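Studienfach wählen, ohne zu würfeln

Lesezeit: 2 Minuten
55 mal geteilt · 5 Kommentare

Das Verzeichnis der Hochschule Curnska listet 185 Studiengänge auf, und spätestens bei »Angewandte Agrarökonomik« klingt alles gleich. So wird die Liste kürzer:

1. Alles streichen, was nur die Eltern gut finden. Tut kurz weh.

2. Aus dem Rest fünf Fächer aussuchen und jeweils den Modulplan lesen, vor allem das dritte Semester. Dort wohnt die Statistik.

3. An einem Mittwoch unangemeldet in zwei Vorlesungen setzen. Wer nach der Pause noch da ist, hat einen Hinweis.

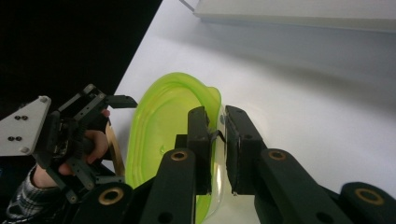

Foto: Faustino Tapia

4. In die Studienberatung gehen, mit Fragen. »Was kann man damit machen?« zählt als halbe. Besser: »Woran scheitern die Leute im ersten Jahr?«

5. Einschreiben und die Wechselfrist in den Kalender eintragen. Meist liegt sie im Juli, wenn alle am See sind.

Text: Nhàn Triệu

5 Kommentare anzeigen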